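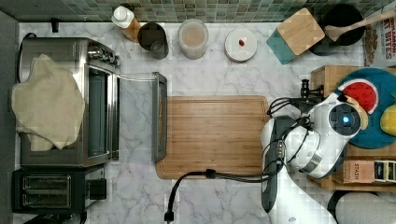

## Visit to the Villbridge Home Energy Open House

Staff of the Ellport Office of Housing attended the open house in Villbridge on a Saturday in June. The event is held each year by the Morsy Housing Association and allows residents to tour homes that have been updated to use less energy. Our delegation consisted of Yvette Kennedy, Imad Fakhoury and Upendo Minja.

The program included 3 homes, all within walking distance of the library. Samah Mahrous of the association received the group and gave a short talk on how the work is paid for. Owners apply in the fall, and repayment is spread over 18 months. Renters may apply with written consent from the landlord, although few have done so.

### Kitchens and everyday cooking

The first home drew the most questions. The owner has stopped using the full-size oven for small meals and now relies on countertop appliances for most weekday cooking. Ms. Minja asked whether older kitchens have enough outlets for this. Mr. Mahrous's colleague Fouad Cherkaoui replied that wiring is checked before any other work is approved, and that several applications were delayed on those grounds last year.

### Windows and attics

The second home, on Nokivbridge Road, has new storm windows on the north side only. Visitors were able to compare the street noise in the front and back bedrooms. The attic of the third home was open to groups of 6 at a time, and the wait was long. Mr. Fakhoury noted that the ladder was steep and that older visitors stayed downstairs, where the insulation samples were on display.

### Matters for follow-up

- Request a copy of the association's wiring checklist.
- Ask whether the consent form for renters may be adapted for use in Ellport.
- Confirm parking arrangements for next year. The library lot was full by 10 a.m.

Ms. Kennedy will contact the association on Monday.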